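Utisow hand-held gripper kit – two months in

I bought the Utisow pair in March for a job I had been putting off: building up a decent pile of kitchen examples so our model (project name Skurkard, don't ask) could learn to deal with a microwave. Opening the door, putting something in, taking it out again. Easy for a person, miserable for a policy that has only ever seen one kitchen.

You get two grippers, one for each hand, each with a marker cube for tracking and its own camera. You hold them and do the task yourself, and the recording becomes the example. We came from a teleoperation setup by Zestetti, and the difference in pace is huge! I logged 346 usable episodes in the first stretch and ended on 692, which I'd never have managed with the old leader arms.

Comfort first, as that's what everybody asks me. They're fine for short sessions. Low work, with the microwave down on a rug and you reaching over it, gets to my wrists faster than anything at table height, so I swap over with somebody after three batches. 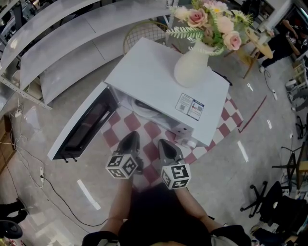
Ní Bhriain left a comment on my first write-up saying the wrists settle down after a fortnight, and that I should worry more about everyone on the team opening the door at the same speed. Fair point on the speed – I went back through the set and mine were all far too brisk, so I've been mixing in slow ones and a few fumbled grabs with a recovery. The wrists haven't settled, sorry.

Tracking is good as long as you keep the cubes in view of the head camera. Tuck one behind an open door and the pose drifts, and then you're binning the episode. The software does flag it, but only once you've stopped recording, which is maddening. A beep would do.

The gripper cameras are the best bit of the kit. They're wide, so you get the jaws and most of the room as well, and I've stopped fussing about tidy backgrounds. We move the whole lot about, change the height, put a cloth down, add a second microwave, let people wander past. Play food is handy too, being cheap and hard to ruin.

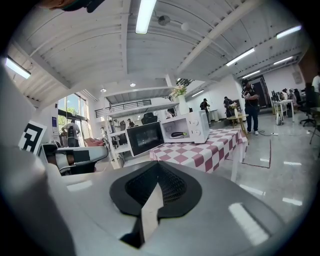

Gripper view: the table set-up, with the aubergine in the right-hand microwave.

Gripes: the manual is thin, the export takes ages, and the carry case has no room for spare pads. I'd also like a smaller handle option.

Would I buy it again? Yes, for anything two-handed on a worktop. For heavy lifting or really fiddly fingertip work I'd look elsewhere. Four stars, and I'll add the fifth if they sort out that beep.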